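Durnis Match Notes

This is a set of over 4000 short match notes from amateur soccer, put together for people who like to poke at game data! Each row covers one goal, card or substitution in a league game at Ferkevthorpe or Pledmont, with the minute, the team and a line of plain text.

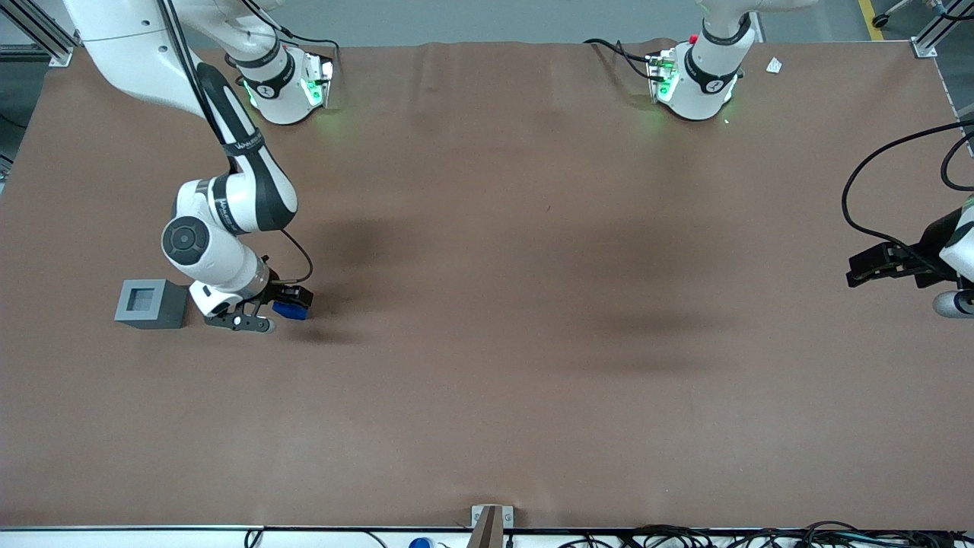 Goals are the best part of the set. Every goal row says how the ball went in (header, free kick, long shot, own goal and so on) and, where the note taker caught it, who made the pass. Pitch position is stored as x and y on a flat rectangle, seen from overhead. Think of a big brown tabletop with faint creases in it - the model ignores bumps and slopes in just the same way, and it still makes lovely shot maps.

Files
matches.csv - one row per game, 14 columns
events.csv - one row per event, 7 columns
teams.csv - names, colors and home ground

Stoppage time is written as 90+4, never as 94, so read the minute column as text. Games called off at halftime are kept and flagged.

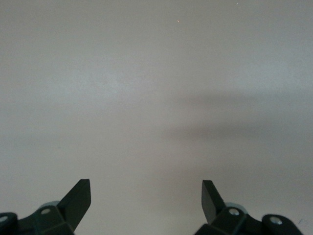

Sunil Akanda wrote in to ask for goalkeeper saves as their own event type, saying that the Pitkänen cup games look far too quiet without them. Great idea, and saves are planned for the December update.

License: free to use and share with credit.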